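Sheet handling at Preltine: pictures from the packing room

Reisinger bought the arm, Cevow set it up, and since September the people on the packing benches have been told it will take the dull part off their hands. I have worked at Preltine long enough to have heard that about the strapping machine as well. Anyway, this is the page I promised for the staff site. My notes are my own and the management has its own page, with a film and music. 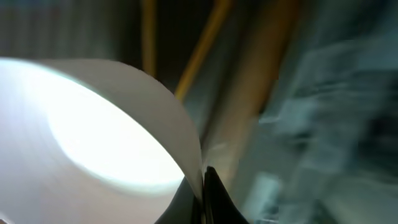

The grip

Black fingertips with the edge of a white sheet at the gap between them, and the rest of the sheet curling away. Everyone in packing has picked one up like this with finger and thumb and never given it a thought. The arm has to be taught it, and the teaching is done by us.

What the job was before

One person fed the liners, one packed, and you swapped when your shoulders had had enough. Tadeusz Szczepańska did it for 31 years and could feel two sheets stuck together without looking. He was asked to write down how. He got as far as half a page and handed it in with a note saying the rest was in his hands, which Cevow's people did not find helpful.

What the job is now

The swap has gone. One person packs and the same person minds the arm, clears it when it stops and enters the reason on a screen. There are 8 reasons to choose from and "sheet bent" is not among them, so we put "other". At the last briefing we were shown a chart on which "other" was the biggest slice, and were asked to be more precise.

Hubert Krawczyk moved from the benches to looking after the arm full time. He likes it and says so, and he got a better grade for it. I'm glad for him. It was one post, though, and four people applied.

The figures

The Kakumton report says the arm handled 1361 sheets in its trial week. It doesn't say how many of those a person straightened first, or how many went in the bin. I asked for both numbers and was told they would be looked into. Nearly every claim made for this project is about speed — and speed was never what we complained about. We complained about the draught, the lifting and the short breaks, and all three are as they were.

Still to be answered

Who covers the bench while someone is clearing a stop? Does minding the arm count as a skill when the grades are reviewed? We have asked twice. The next briefing is in the canteen, and I'd bring the questions in writing.

Page last changed July 9, 2023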